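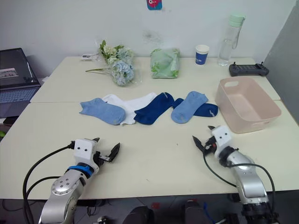
Datasets / Travel and Places

Trirkilico

Hi, and thanks for stopping by! Trirkilico is my collection of short place notes for the Plellon valley and the towns on the road up to it. It started as a spreadsheet I kept for friends who were coming to visit and kept asking the same stuff (where do I get off the bus, is the waterfall worth it, can I buy bread up there), and then it got out of hand in the nicest possible way.

There are 1,007 notes in the current release. Each one covers a single place a visitor might want to find: a viewpoint, a guesthouse, a spring, a trailhead, a church with nice paintings, a bakery, a bus stop that doesn't look like a bus stop. I wrote most of them. Irina Surdu wrote nearly everything about the upper villages, and you can tell, as hers are better and have more soup in them.

What's in the download

Two files. places.csv has the notes and links.csv says which places connect to which, on foot or by bus. Both are UTF-8, comma separated, with a header row. If your spreadsheet program turns the accents into garbage, import the file through the menu and pick UTF-8 there instead of double-clicking on it. I get more email about this than about anything else.

The notes file has 11 columns:

place_id — a short code, never reused, even when a place closes
name — what the sign says, if there's a sign
name_local — what people call it when you ask for directions
kind — viewpoint, lodging, food, water, trail, bus, heritage, shop or other
area — lower road, Sikder, mid valley or upper villages
lat and lon — decimal degrees
season — months when it's open or reachable, blank if we don't know
note_en — the note in English
note_ro — the note in Romanian
checked — year and month of the last visit by one of us

The name_local column is my favorite, and please don't drop it when you make your own copy. The big meadow above Sikder has a lovely official name on the hiking board and not a single shepherd will know what you mean by it.

How the notes were written

We walk or ride to the place, look at it, and write a few sentences the same evening. That's the whole method. Coordinates come off a phone, so under the cliffs in the mid valley they can wander over to the wrong bank of the river. Silviu Anghel went through those by hand against a paper map and fixed the worst of them, but if a guesthouse shows up in the water, trust the note over the pin.

The notes exist in two languages. They aren't strict translations of each other. Lăcrămioara Mocanu does the Romanian side and she'll happily leave out a line explaining what a sheepfold is, or add one about where to park a trailer. If you want matched sentence pairs for translation work, this will annoy you.

Things to know before you use it

Prices aren't included. We had them in the first release and they were stale by the time I hit upload.

Coverage is lopsided. Sikder has every café and half the benches, because that's where I live and I like benches. The eastern side of the valley is thin, and the marsh past the sawmill is basically blank. Dorin Bucur keeps promising to do the marsh. Dorin, if you're reading this, bring the tall boots.

Winter is a weak spot too. Most of our walking gets done between May and October, so a blank season value doesn't tell you a trail is clear in January. Please don't plan a snow trip from this file. Ask at the guesthouse, they know which slopes slide.

Opinions are left in. When a note says the museum is stuffy or the plum dumplings are worth the detour, that's one person talking. I tried a neutral version once and it read like a tax form, so I put everything back.

We don't list private homes, nest sites, or the two caves where the bats winter. If you know where those are, great, keep it to yourself, and don't send me a pull request with them.

Using it with Clekance

If you have the Clekance trip planner, you can load the notes file straight in. Choose Import, then Places, then match note_en or note_ro to the description field. It ignores the links file completely, so the bus connections won't show up. Bogdan Neagu wrote a little script that folds them into the description text — it's in the tools folder, and it wants a fairly recent Python and nothing else.

One catch: Clekance sorts by name and chokes on blank ones. Quite a few springs have no name at all. The script fills in the place_id for those.

Corrections

Yes please! Open an issue with the place_id and what's changed. A closed bakery, a moved bus stop, a footbridge that washed out, all of that is useful. Tell me which month you were there, as I need it for the checked column. If you don't do issues, plain email works fine and I'll type it in myself.

New places are welcome as long as you've been there in person. I don't take notes copied from guidebooks or brochures, however pretty they sound.

License and credit

Use it for whatever you like, including printed maps and paid apps, under CC BY 4.0. Credit it as "Trirkilico place notes, Plellon valley." If you print something from it, I'd love a copy for the shelf by the door.

Next release is planned for December, with more of the eastern side in it and, weather and Dorin permitting, the marsh.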